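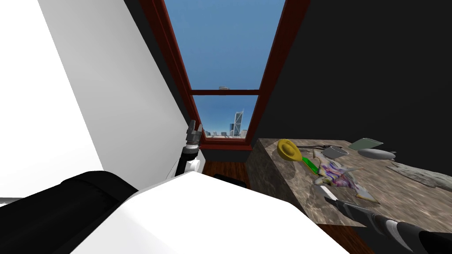

Unit 9: Daylight in Side-Lit Rooms
Lecture notes, K. Ichikawa

9.1 Scope

These notes cover daylight admitted through vertical windows in one wall. Roof lights and light wells are treated in the next unit. The reader should already know the difference between luminance (how bright a surface looks from a given point) and illuminance (light arriving on a surface, measured in lux).

9.2 Components of daylight

Light reaching a point indoors under an overcast sky is split into the sky component, the externally reflected component and the internally reflected component. The sky component is direct light from the patch of sky visible from the point. It falls off quickly with distance from the window. Past the no-sky line it is zero, and the other two components do all the work.

The daylight factor is the sum of the three, expressed as a percentage of the horizontal illuminance outdoors under the same unobstructed sky. Direct sun is excluded from both readings.

9.3 Window head height

For a given glass area, a tall window carries light deeper than a wide one. The usual rule of thumb puts the useful depth at 2 times the head height, measured from the floor. Glass below desk level adds little at the working plane, though it does affect the view and the heat balance. Frame members and dirt are handled as separate reduction factors. Students often apply the frame factor twice – check whether your glass area is net or gross before you start.

9.4 Surface reflectance

Wall finish has most effect at the back of the room. In the Muletcombe survey, Siddiqui repainted the rear wall of a test room from dark gray to matte white and left everything else alone. The reading near the window hardly moved. The reading at the back rose by over 9 percent.

A dark wall next to a window has a second effect. The contrast between wall and sky increases, and the occupant may report glare even when the desk reading is modest. Splayed or pale reveals soften this step.

9.5 Worked case

Outdoor illuminance is 2,305 lux, heavily overcast, late afternoon in September. The daylight factor at the desk is 2 percent. Desk illuminance is therefore 2,305 x 0.02 = 46.1 lux. Electric light is needed for reading.

Repeat the calculation for an outdoor value of 700 lux and comment on the result.

9.6 Reading and hand-in

Siddiqui, T., Muletcombe survey notes, sections on reflectance and glare. Copies are in the course folder.

Written answers to 9.5 are due 20th June. Show units on every line.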